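Scuffs on white surfaces – quick fixes

Short one today, lots going on. White tabletops and white painted panels show everything, so this is what I do at home and in the workshop.

Dry cloth first. Always. Half the grey stuff is just dust stuck to a greasy spot.

Then warm water, one drop of dish soap, wrung out well. Wipe, dont scrub. Rinse cloth, go again.

Dark streaks that stay put – baking soda paste, 2 parts soda to one part water. Leave it 5 minutes. Fingertip and a soft cloth, small circles. Test a corner first if the surface has any shine to it, paste can dull a gloss finish.

Pencil eraser for the tiny specks. A clean white one, the pink kind smears.
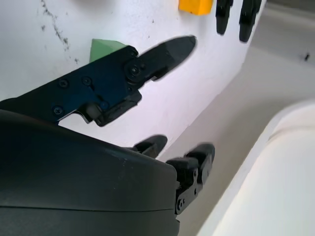
Melamine sponge is the last resort, very light pressure. It's basicly fine sandpaper. Did a whole shelf with one in December and now there's a flat patch you can see from the door.

Finish with plain water and buff dry. Put felt pads under anything heavy that gets dragged about. The Hubmann ones come 8 to a sheet and stick fine, trim to fit.

Matte black plastic next time – different problem, soap leaves marks.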